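Quick notes on the Havska cabinet set before I forget it all. Will clean up later (maybe). Last real edit 8 April 2025.

# havska-cabinet-demos

Hand-held gripper demos of opening and closing cabinet doors, plus a smaller teleop part. Collected by Peiyu Pan, Chunhua Ye and me (Kwadwo Nyarko). Questions to Chunhua first, she knows the recorder code, I mostly know the cabinets.

## What's in it

- 1900 hand-held episodes, fisheye video + gripper width + 6-DoF pose
- 52 teleop episodes, same tasks, done with the leader arm
- calibration files, one folder per gripper
- task text for every episode, plain English, one line

Teleop part is small on purpose. It's for checking that a policy trained on the hand-held data isn't doing something silly with joint limits. Don't train on it alone. Ulises tried, got a policy that goes up to the handle and just sits there.

## Layout

```
handheld/
 ep_XXXX/
 video.mp4
 pose.csv
 width.csv
 task.txt
teleop/
 ep_XXXX/
 video.mp4
 joints.csv
 width.csv
 task.txt
calib/
splits/
```

`pose.csv` is in the frame of the first sample of that episode, NOT the world. If you want a shared frame across episodes you need the map file, see `calib/README`. Quaternions are xyzw. Older export had wxyz, if your gripper is flying around upside down that's why, redownload.

`width.csv` is meters between the finger pads, from the tags on the fingers. When a tag is hidden the row is interpolated and the `interp` column is 1. Long hidden stretches are left as NaN, handle them yourself.

## Install

```
pip install -e .
python tools/check.py --root /path/to/data
```

`check.py` looks for missing files, pose jumps and clock drift. Run it after download, some people had truncated zips and then wrote us long emails about it.

Viewer is Kidar:

```
kidar play handheld/ep_0417
```

Works on Linux. Mac is kinda ok. Windows no idea.

## Tasks

- open left door
- open right door
- open both
- close one / close both
- pull drawer, push drawer

Start pose is free. We told people to begin about arm's length away and come in the way they'd want the robot to come in. Some of them come in from weird angles and we kept those.

Both-doors is the hardest one with a single gripper. You open one, back off, reposition, open the other. Back-off is where tracking gets lost the most, the view swings past blank wall and there is nothing to lock on to. Slow hands fixed most of it. Drop rate before the February change was bad enough that we threw out the whole first batch.

## How to record (if you're adding episodes)

1. Clean the lens. Really.
2. Start recorder, wait for the second beep.
3. Open and close the fingers fully once. This sets the width range, skip it and the episode gets rejected.
4. Do the task. One task per episode.
5. Hold still 2 seconds, stop.

Don't talk yourself into "one more try" inside the same episode. If you miss the handle, a small correction is fine and we actualy want those. Dropping the whole thing and starting over from the top is not fine, stop and mark it bad with `b`.

Keep your other hand out of view. Keep your feet out if you can, low hinges make people step in close.

Grab the door near the free edge, not by the face. On the curved doors the pads slide if you come at them square, go in at an angle and let the wrist turn along with the door. The robot arm has less wrist than you do, so spread the turn out over the whole pull. Xiaoyan Yuan's episodes are a good model for this, filter `operator == "xy"`.

## Known problems

- Fisheye is not undistorted. Door edges bend near the rim of the image. Undistort script in `tools/`, but we train on raw and it's been fine.
- Exposure hunts when a door swings and the dark inside opens up. First few samples after can be too bright.
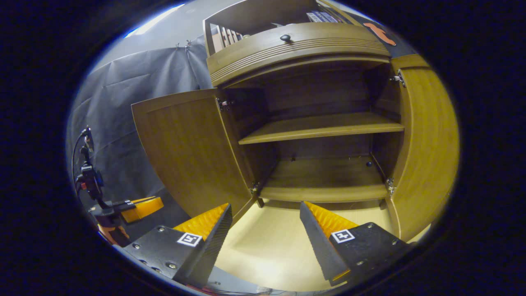 - Door angle isn't logged. Was planned, got cut. If you need it, Peiyu has a rough fit from pose + hinge position, ask, it's not in the repo.
- Shiny floor sometimes confuses tracking when the gripper points down. Low-door episodes are worst. `check.py` flags these as `pose_warn`, they are still in the train split.
- Shelf contents change between sessions. We didn't try to keep them the same. Don't use them as landmarks.
- Teleop clock runs a bit late against video. Fixed offset per session, already in `calib/teleop_offset.csv`, loader applies it unless you pass `--raw`.
- A few task lines say "left" meaning the cabinet's left and not the viewer's. Chunhua fixed most. It should always be left as you see it facing the doors. Report any you find with the episode number please, not a screenshot.

## Splits

`splits/train.txt`, `splits/val.txt`, `splits/held_cabinet.txt`. Last one is cabinets never seen in train. Report on that one if you report anything, val is way too easy.

Val is split by session, so same operator can show up on both sides. Known, not changing it now.

## Training notes

Baseline is a diffusion policy, 4000 warmup steps, config in `configs/base.yaml`. Batch size in there is for our machine, lower it if you run out of memory. Predicting relative pose worked much better than absolute. Don't bother with the absolute config, it's only there becuase the Abbasi loader tests still use it.

When you run on the arm, start with speed at half. A door that sticks will make the policy pull harder and then let go late.

## TODO

- [ ] door angle labels
- [ ] rename `width.csv` columns so they match teleop
- [ ] move big files to the Vidodik bucket
- [ ] sliding doors?? Ulises Marulanda has a cabinet to lend
- [x] quaternion order

## License

Data for research use, see `LICENSE_DATA`. Code is MIT.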